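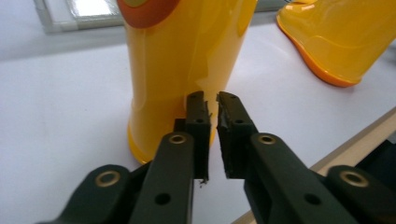 What is the Brulico Cup? A one-day contest where student teams get a robot to tidy up a messy entryway, using a gripper they worked on themselves.

FOR IMMEDIATE RELEASE

Kobori High Robotics Club Headed to Brulico Cup Final

Team of 10 students qualifies in first season, doors open to public

2019-05-04 – The Kobori High School Robotics Club has qualified for the final of the Brulico Cup, club adviser Conceição Teixeira announced this morning. First season in the contest. First final for any Kobori team.

The club has 10 members this year, grades nine through 12. They meet in the old art room after school, plus most Saturdays since winter break. Work started in September with a pile of parts and a rule book.

The task this season is footwear. Teams get boots, sneakers and slippers dropped in a heap, and have to stand them up in pairs on a marked table. Points for each pair, points off for anything knocked over. Rain boots score highest – they are slick, and tall enough to tip if you grab them wrong.

Before the arm tries anything, students do the job by hand with a two-finger gripper, recording every grab. Those recordings are what the arm learns from. The club logged 1,871 grabs before the qualifying round, all of them checked by a student before going in the set. Bad ones got tossed.

"We thought the programming would be the hard part," said team captain Ottavio Farina, a senior. "It was the boots. You go in too high and the top folds over on you. Too low and you just push it. We re-did that whole section in March and I'm really glad we did."

Kobori scored 88 in the qualifying round, good for second place behind the Prostard Academy team. The top six go thru to the final.

"They argued about grip pads for three weeks," said Teixeira, who teaches physics and started the club. "Then they tested both kinds and wrote it up. I did not have to tell them to do that."

What to expect at the final: 2 timed runs per team, better run counts. A short talk to the judges in between. Teams can swap pads and fix parts between runs but can't add new recordings once the day starts. Spare parts table is run by the host, Gralen Community College.

The final will be held in the Gralen student center gym. Free admission, no tickets. Parking in the north lot, not the one by the library. Families are welcome to come down to the pit area between runs and talk to the teams.

The club is also looking for footwear. Any size, clean, pairs only please. Rain boots and kids shoes especially. Drop off at the Kobori main office during school hours, marked ROBOTICS. Everything gets donated to the spring clothing drive afterwards.

Students intrested in joining for next year should see Ms. Teixeira in the art room before the end of term. No experience needed. Three seniors are graduating so there are spots on both the build side and the software side.

Media wishing to attend the final or visit a practice should contact Conceição Teixeira through the Kobori High School main office. Student interviews need a signed parent form, available at the front desk.

###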